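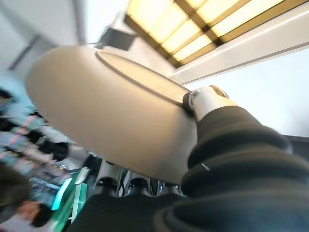
Matt off-white surface lit from overhead

Off-white is a group of colours that lie close to white but carry a small amount of another hue, most often yellow, grey, red or brown. Well-known members of the group include cream, ivory, eggshell, bone and magnolia. The borders between them are not fixed, and one maker's ivory may be darker than another's cream.

Naming
Many of the names come from natural materials such as shell, milk, bone and undyed wool. Paint and cloth sellers have added many more. The colour historian Ute Dreßler listed 3,148 trade names for off-whites in paint cards, wallpaper books and fabric samples, and found that almost 80 of them were used by two or more makers for clearly different shades. Her list leaves out names that consist only of a number.

Appearance
Whether a surface is seen as white or off-white depends on what lies next to it. A cream wall can look plain white until a sheet of bright paper is held against it. Light also matters. Lamps with a yellow cast make warm shades look deeper, while daylight from a clear northern sky makes grey shades look slightly blue. On curved objects the shaded side may seem to be a different colour from the lit side – painters usually mix two or more tones to show this.

Gloss has a further effect. A matt finish scatters light in all directions and shows few reflections. A shiny finish picks up colour from floors, curtains and nearby furniture.

Use in buildings
Off-white is common on indoor walls and ceilings. It shows less glare than pure white and hides light marks a little better. Older lime washes were often off-white because of impurities in the lime. Oil paints based on linseed tend to turn yellow with age, especially in dark rooms, so a door painted white may become cream over the years. Arne Reuter's handbook for decorators advises testing a shade on two walls of the same room before buying.

Use in clothing
Undyed cotton, linen and wool are all naturally off-white. Bleaching makes them paler, though wool seldom becomes fully white.

See also
Shades of white
Limewash
Ecru

We use cookies to improve your visit. By continuing to browse you accept our cookie policy.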